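Ticket 624 – Gripper re-opens halfway through the close when the target is inside the drawer
Project: Wetilley
Component: grasp server / planner bridge
Opened by: Lwazi Visser
Status: open

Hi all, me again with the drawer task. Short version: the arm reaches into the drawer fine, gets down to the cutlery, starts closing on the knife, and then the gripper pops back open before the lift. On the tabletop I can't get it to do this at all. Same knife, same grasp server, same build.

What I'm running: Erndale cell, current Greltetti main branch, stock planner config except for the drawer walls, which I added as collision boxes myself in February (so yes, those are suspect number one in my book too). Perception is the normal wrist camera pipeline, nothing fancy.

Here's the bit of log that repeats every time:

grasp_server: goal accepted, target=knife, mode=drawer
planner: approach ok
grasp_server: close requested
grasp_server: contact detected
planner: scene update received, replanning
grasp_server: goal preempted, opening

So contact IS detected. The fingers are on the thing. Then a scene update lands, the planner decides it needs to think again, and the preempt handler does what it always does and opens the gripper. Super annoying to watch!

Things I tried this morning, in order:

Restarted everything. No change, but I know somebody would ask.

Lowered the close speed. Same failure, just slower.

Took my collision boxes out of the scene. I really thought this was it. Nope – still preempts on the scene update. I put them back afterwards because I don't love running without them.

Turned off scene updates completely once the approach is done. Now it works! I ran 20 grasps on the knife and it held on for all of them. So that's a workaround, and I'm using it for now, but it means the planner is blind to anything that moves from that point on, and I don't want to ship that to the Du Plessis folks.

Raised the replan debounce from 2 frames to 20. It mostly hides the problem. Once in a while it still opens up, usually when the arm comes in at a steep angle and the wrist blocks a big chunk of the view.

That last one got me thinking. When the fingers come down over the knife, the segmentation mask for the knife shrinks a lot (the gripper is covering the handle, so fair enough). The pose estimate then jumps toward the blade, the planner sees the target "move" farther than the threshold, and off we go. On the tabletop the mask shrinks too, but there the tracker seems to keep the old pose. In drawer mode we use the other tracker, the one that re-fits from scratch on every frame, and I bet that's the difference. I haven't proved it yet. I dumped the poses to a bag and I'll plot them once I've found where the plotting script moved to.

Questions for whoever knows this code better than me:

Is there a reason the preempt handler opens the gripper no matter what state we're in? If contact is already detected I'd much rather it just froze and held on. I can write that patch, it's a few lines, but I'm nervous about who else depends on the current behavior.

Can drawer mode use the tabletop tracker? I tried flipping the flag and the server refused to start with "tracker not registered for mode=drawer", which looks like a config thing more than a real limit.

Spoon and fork, by the way, do the same thing but less often. I haven't run enough of those to give you a real rate, so please don't quote me on it.

I'm leaving the debounce at the higher value and scene updates off on my branch until I hear back. Drawer setup, with the gripper on the knife: 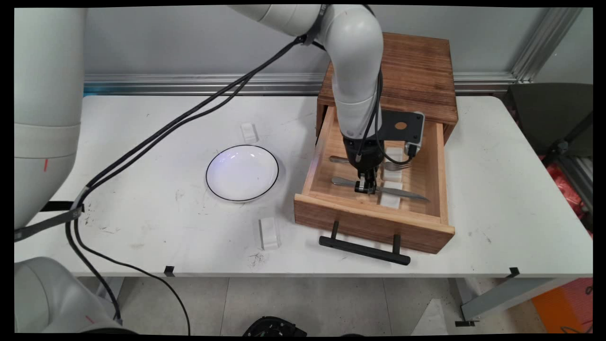
Idun Myklebust: Don't patch the preempt handler yet, please. The opening is deliberate for the bin picking mode and I'd have to split it out by state first. Your tracker theory sounds right to me. The registration error comes from the mode table in the launch config, so add the tabletop tracker under drawer there and try again with scene updates back on. If the pose still jumps after contact, attach the bag to this ticket and I'll go through it.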